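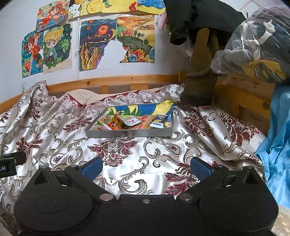 Jallmont Braising Notes: Read Me First

Welcome, and thanks for stopping by! Jallmont is a set of 400 home braising records, kept as one plain table, with a row for each pot that went into the oven. We cook mostly tough cuts – chuck, shank, shoulder – and wanted one place to compare times.

What's in each row

Cut, weight, liquid, oven setting, minutes covered, minutes uncovered, and a tenderness score from 1 to 8. Resting time is there too, though before December we didn't always write it down (sorry about that).

Known gaps

Only 30 rows cover lamb, and 40 have no weight. Leave those blank, please – don't fill them with averages.

Last updated Friday, August 13, 2021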